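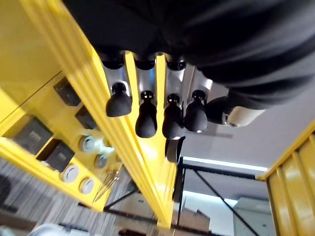

Lok-yiu Leung
Member, Workshop & Garage board – 128 posts

Cleaning sticky black ball knobs without wrecking the yellow parts next to them??

Quick one, I have to get this done before the weekend is over. It's a yellow unit. No manual, no paperwork, the label I did find just says call Hasow and the number is dead. Not asking what it's worth. Just want it clean.

Problem is the four black ball knobs. Matte finish, skinny stems, silver brushed metal between them. They feel tacky. Like an old rubber flashlight that's been in a glovebox. I wiped them with a damp rag, no change, and the rag picked up grey.

Second problem – the yellow beam running behind them has grooves the whole length, and there's thin yellow strips coming up between the stems. Can't get a finger in there. Can barely get a rag in there. And I've got black fabric hanging right down over the top of all of it and I don't want cleaner soaking into that.

Things I have: dish soap, rubbing alcohol, a spray bottle of Zukutska degreaser (half full, old), cotton swabs, 2000 grit paper left over from a headlight job. Can I use any of those? Do the knobs come off? Twisted one a little and chickened out.

Also there's black square pads on the yellow panel to the left, a couple of them have faint lettering that I'd like to still have when I'm finished. Is alcohol going to take it off?

Thanks, sorry for typing fast

Siu-ming Chang
Regular, Workshop & Garage – 2252 posts

Put the sandpaper away first. 2000 sounds gentle but on a matte knob you'll get shiny patches and then you're chasing it all the way round.

The tacky feel – could be hand grime, could be the surface itself breaking down. Easy to find out. Swab with a drop of dish soap in warm water, rub one spot low on the knob for a minute, wipe, let it dry, touch it. Clean and dry = grime, do the rest the same way. Still sticky = the coating is going and soap won't save it.

If it's the coating: rubbing alcohol on a rag, NOT poured, small circles, change to a clean bit of rag a lot. Stuff comes off black and gummy. Keep going till it quits. Sometimes what's underneath is fine and plain, sometimes it's ugly and you buy new ones. I paid 12 dollars for a set from Stestar and they were ok. You need to know the thread though, so you'd have to get one off.

Getting one off – plenty of ball knobs are threaded and just unscrew counterclockwise, but some are pressed on or glued. Hold the stem with one hand so you're not twisting whatever is underneath. If it won't move with a firm hand, stop. I've snapped one with pliers and then had a stem with half a ball on it for a year.

The grooves: soft toothbrush, barely wet, brush lengthwise. Then a pipe cleaner for the gaps between the stems. Or fold a strip of old t-shirt over a popsicle stick. Dry it after, brushed metal shows water spots and theyre a pain.

Fabric: unhook it if it unhooks, or just fold it back and clip it out of the way. Plastic grocery bag over it if neither works.

Lettering – leave alcohol off those pads. Dry cloth. Damp if you must. I lost every marking on an old stereo that way and I'm still guessing which button is which.

Don't know about the Zukutska. Half full and old I would just not.

garagemoth
New member

just use the degreaser its fine. I use it on everything. spray it on wait a bit hose it off

torqueandtea
Member

Please don't hose it. You don't know what's under the panel.

Agree with Siu-ming on the soap test. Only thing I'd add, baby powder. If the knobs stay slightly tacky after alcohol, dust them, rub it in, wipe off. Buys you a few months. It does leave them looking a bit grey, and keep it away from the black fabric or you'll be lint rolling all night.

For the yellow, test the paint somewhere it won't be seen. Old yellow can go chalky and you'll get color on the rag even with plain water. If that happens go lighter, and a little car wax after helps.

Comments (4)

Lok-yiu Leung: Did the soap test. Still sticky so I guess it's the coating. Alcohol tonight. Leaving the pads alone!!

Siu-ming Chang: open the garage door while you do it

rustbelt_ann: Following, same gummy stuff on a camera tripod handle here. Does the baby powder smell stick around?

torqueandtea: Little bit. Corn starch if it bugs you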